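Subject: Re: [ferkdale-gardens] Seed potatoes and the February order
To: ferkdale-gardens list

On the 17 bags, yes, that number is right. I went through the order sheet again last night and it matches what people put down. If your plot is not on the sheet, you can still write to me until the end of February. After that I send it in as it stands.

Some answers to the earlier message, which I've quoted so people who joined the list over the winter can follow.

> Two questions from the lower plots. Last year our potatoes
> came up late and patchy. We put them in straight from the bag.
> Were we supposed to sprout them first? And is the Kakisix any
> good in heavy ground? The catalog says it is but the catalog
> says that about everything.
>
> Also, is there a plan for the water line this year, or do we
> carry cans again?

Sprouting first: you don't have to, but in our ground it helps. The lower plots stay cold well into spring, and an unsprouted tuber can sit there for weeks doing nothing. Stand them in egg cartons with the end that has the most eyes facing up. Give them light and keep them cool but away from frost. An unheated spare room is fine. A dark cupboard is no good, as you get long white shoots that snap when you plant them. You want short, stubby ones, green or purple depending on the kind.

I start mine five weeks before planting. If a tuber is larger than an egg you can cut it, as long as each piece has two eyes. Leave the pieces out for a couple of days so the cut side dries over. I lost a whole row one year from planting fresh cuts into wet soil.

Kakisix in heavy ground: I grew it for two seasons on the middle plots. The first year was good. The second year slugs got into a lot of it, but that was a wet summer and I was late lifting. For the lower plots I would take Sondari instead. It's earlier, so it is out of the ground before the slugs are at their worst. It doesn't store as well – plan on eating it by fall.

Spacing for Sondari is a foot apart in the row, with two feet between rows. People keep planting closer than that and then writing to the list about small potatoes.

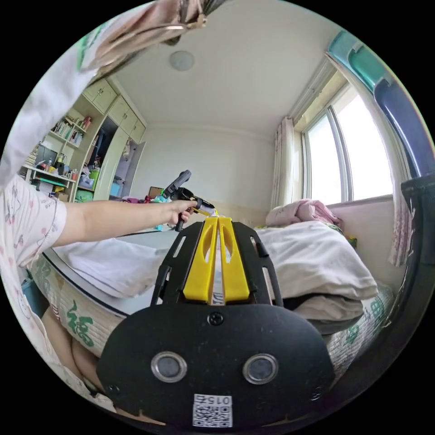 The water line is still not settled. The quote we got was 2,000 dollars for the trench and pipe down to the lower gate, and we don't have that. What we can do is put a second tank by the Ye shed, fed off the roof. The tank holds 100 gallons. It won't get anyone through a dry July, but it will save the walk up the hill for most of spring. If you have a length of gutter or a downpipe you don't need, reply to me off list with the length.

Compost delivery is the same as last year, tipped inside the top gate. Please take only your share and put the tarp back over the rest.

One correction to my January message. I wrote that onion sets were included in the order. They are not. The supplier wants those on a separate form, and I'll send it around when I have it.

--
ferkdale-gardens mailing list
To leave the list, send a message with "unsubscribe" in the subject line.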